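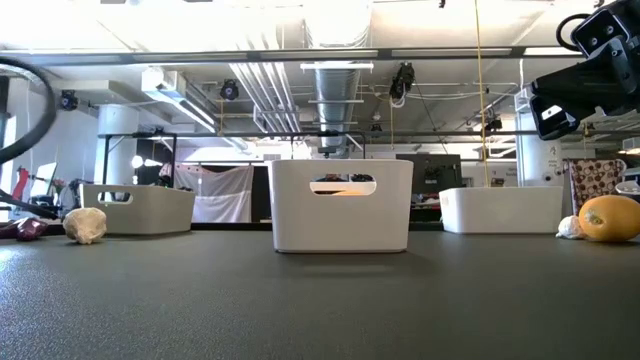
Storing root crops without a cellar
Started by stallance_hill, October

I need a plan for keeping vegetables over the winter in a house with no basement. We moved to Nirnwood in the spring and the garden did better than I figured it would. I have carrots, beets, a lot of onions and two rows of potatoes still in the ground. My last place had a dirt floor cellar and I never had to think about it. Now I have an attached garage and a mudroom. I was planning on white plastic bins like the ones in the photo, the kind with an oval handle hole in the front, in a mix of tall and low ones. The garage sits in the 40s most of the winter. Has anyone done this with plastic, or do I need to build wooden crates?

dutchhoe
Plastic works for carrots and beets. Pack them in damp sand or damp sawdust, don't let them touch, and leave the tops cut to an inch. It does not work for onions. They need air on all sides and they'll go soft in a bin, handle hole or no handle hole. Use mesh bags and hang them in the mudroom.

marlpit
Disagree on the onions. I've kept onions in plastic bins for years with no lids. Cure them right and they keep. Most people who lose onions in storage pulled them too early or didn't dry the necks.

dutchhoe
How deep do you stack them?

marlpit
Two layers, sometimes three. Newspaper in between.

dutchhoe
OK, two layers with no lid is not what most people mean when they say they keep onions in a bin. They mean filled to the top.

stallance_hill
Mine are cured. Necks are dry and tight. What about potatoes?

rowcover630
Keep the potatoes dark. White plastic lets light through more than you'd think and the ones near the sides will green up. I put cardboard around the inside walls and a piece of old blanket on top. Also keep them away from apples if you have any in the garage.

pomona_b
Before you do anything, find out what your garage does in January. "In the 40s" could mean it dips to 30 on the cold nights. I grow Benedetti potatoes and lost a whole bin of them to one bad night when the side door didn't latch. Put a cheap thermometer that records the low on the floor next to where the bins will go. Mine read six degrees colder at floor level than on the shelf.

stallance_hill
Good point, I've only been looking at the one on the wall. I'll move it down. I was going to put them straight on the concrete.

pomona_b
Don't. Put down a couple of 2x4s or a pallet.

marlpit
What's the humidity? People always talk about temperature and then wonder why their carrots are rubber by Christmas.

stallance_hill
The gauge said 68 percent this morning with the door shut.

marlpit
Too dry for carrots in the open, fine in damp sand. About right for onions.

dutchhoe
Agree with that one. Carrots want it up near 98 if you can get it, and you're only going to get there with something packed around them.

rowcover630
Sand is heavy, so fill the bins where they're going to stay. I cracked a handle dragging one across the garage. I switched to wood shavings after that and lost a few more carrots but I can lift the thing.

sarbyroad
What about cauliflower? I've got more than I can eat and it seems like everyone skips it in these threads.

pomona_b
Because it doesn't store. A few weeks in the fridge with the leaves on, and then it spots. Freeze it.

sarbyroad
My mother pulled them with the roots on and hung them upside down in the barn. We ate them into December. This was in Sarby, so not a mild place.

pomona_b
I've heard of that for cabbage. Never had it work for cauliflower. I'd still freeze most of it and hang one or two if you want to try.

sarbyroad
I'll hang three.

stallance_hill
Update. Moved the thermometer to the floor and the low overnight was 37, so there's not a lot of room to spare once it gets really cold. Potatoes are going on the inside wall by the mudroom, on 2x4s, with cardboard. Carrots and beets in sand. Onions in mesh bags except for one bin done marlpit's way with newspaper, to see which keeps longer.

marlpit
Check the bottom layer every couple of weeks and pull anything soft.

dutchhoe
Post in February either way.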